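Écrire la biographie d'un grand-oncle éditorialiste : par où commencer ?

Bonjour à tous,

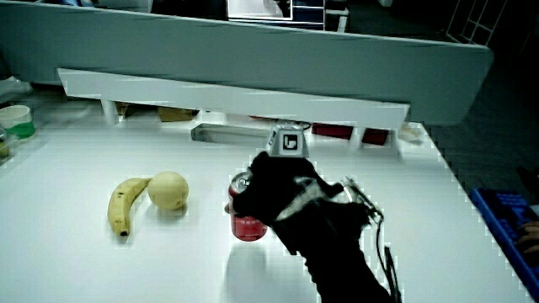
Je me lance dans un projet qui me tient vraiment à cœur : raconter la vie de mon grand-oncle, Régis Masson, qui a été éditorialiste puis directeur d'un petit hebdomadaire régional, Le Courrier de Dirnov. Un sacré personnage ! Conservateur assumé, bretteur redoutable, brouillé avec la moitié de sa famille et adoré par l'autre. J'ai hérité de 15 cahiers de notes, de coupures de presse pas toujours datées et de deux cassettes d'entretiens radio que j'ai fait numériser.

Mon souci, c'est le début. Tout le monde me dit de commencer par la fortune familiale (les filatures Maillard, du côté de sa mère), puisque c'est cet argent qui a payé le journal. Mais j'ai peur d'endormir le lecteur avec trois générations de patrons du textile avant même que Régis soit né. Et puis comment parler de ses opinions sans donner l'impression de les défendre, ou au contraire de régler des comptes ? Sur certains sujets je ne suis pas du tout d'accord avec lui, et ma mère relira le texte...

Je vise une centaine de pages, pour la famille et pour la bibliothèque municipale si elle en veut. Merci d'avance, je prends tous les conseils !

Camille_R

Thierry Sabatier

Bonjour Camille, quel beau projet, et quelle chance d'avoir les cahiers ! J'ai fait la même chose pour un député oublié de mon canton et j'y ai passé deux hivers merveilleux.

Pour le début, je prendrais une scène de presse. Une polémique, un éditorial qui a fait du bruit, une réponse cinglante à un maire. Le lecteur entend sa voix tout de suite, et ensuite il a envie de savoir d'où sort cet homme-là. Les Maillard peuvent arriver au chapitre 2, en quelques pages, et tu y reviens quand l'argent joue un rôle précis : l'achat de l'imprimerie, une dette épongée, une dispute d'héritage.

Pour les opinions, cite-le beaucoup, et cite aussi ceux qui lui répondaient. Les journaux concurrents de l'époque sont une mine ! Va voir aux archives départementales, demande la presse locale sur les mêmes semaines que ses éditos, et note la cote de chaque numéro dès la première visite (j'ai perdu un temps fou à retrouver les miennes). Tu peux dire ton désaccord une bonne fois dans l'avant-propos, à la première personne, et laisser ensuite le récit respirer.

Dernière chose : fais une chronologie avant d'écrire une seule ligne. Une colonne pour sa vie, une pour le journal, une pour la politique nationale. On voit tout de suite les trous, et souvent on date une coupure rien qu'en la posant à côté du reste.

mamie_plume

Moi j'ai tout mis dans l'ordre, naissance, école, mariage, et ça allait très bien. Les gens aiment bien savoir qui est le fils de qui. Mets un arbre généalogique au début !!

Kestia

Je suis d'accord avec Thierry pour la scène d'ouverture, mais attention aux droits. Les articles signés de ton grand-oncle sont encore protégés s'il est mort il y a moins de soixante-dix ans, et il faut voir qui a hérité. De courtes citations avec la source, pas de problème. Un éditorial entier en annexe, demande l'accord écrit des ayants droit. Pareil pour les entretiens radio, où la station a peut-être son mot à dire.

Et pour les cahiers, j'adore Titeck, un petit logiciel de transcription où l'on garde la page scannée à côté du texte. C'est long, mais on tombe sur des merveilles dans les marges !

Camille_R

Merci, merci ! Je viens de relire le cahier 2 et j'ai ma scène : la nuit où il réécrit sa une à l'imprimerie, furieux, contre l'avis de tous les Maillard réunis. Je commence la chronologie ce soir et je prends rendez-vous aux archives pour juin.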